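Working Near the Arm: house rules and why I go on about them
Handout 3, Practical Robotics, September intake

Right, so you've done the safety film and signed the sheet, and I know you're all itching to get going. Give me two pages first. Most of what follows came out of things I got wrong myself, or that Malachy Dunne got wrong before me (he'll tell you the Gosling story if you buy him a tea).

Before power goes on

Walk the whole reach of the arm. I mean really walk it, with your hands out, and look at what's inside that circle. Bags, mugs, your own chair. If the arm could touch it and it isn't part of the task, move it.

Then do the cables. Trace each one from the plug to the kit and make sure none of them crosses the board. Say out loud who has the stop button. One person, one button, and that person does nothing else — no typing, no phone.

Speed

First run of any new program goes at 20 per cent. Second run at 40, if the first was clean. You don't go above that without me or Caoimhe Conneely in the room, and yes, that includes the Lultora group, who always ask!

Setting out objects

Keep them on the board and well inside its edges. Leave a finger's width between things if you want the gripper to get round them; if you're practising on clutter, write "clutter" in the log so the next person knows it was on purpose. Start with light stuff that won't smash. Closed bottles only, please, and anything you can drink from should be empty.

Watch the links as well as the gripper. Everybody stares at the fingers, and meanwhile the elbow is coming round over something you'd forgotten. Have a look at how near the body of the arm gets to the small white bottle in the first picture.
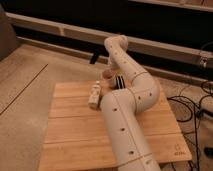
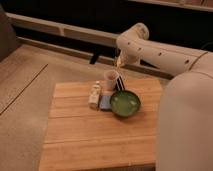 Arm and small objects on the wooden board. Second picture: the gripper over the white cup.

The log

Fill it in as you go. Program name, speed, who had the button, anything odd. "Fine" is not an entry. Near misses go in too, and you won't be in trouble for them. Last year's book is on the shelf in room 126 if you want to see what a good page looks like.

For next time: read the Rurnov notes up to page 44 and bring one rule you think we're missing.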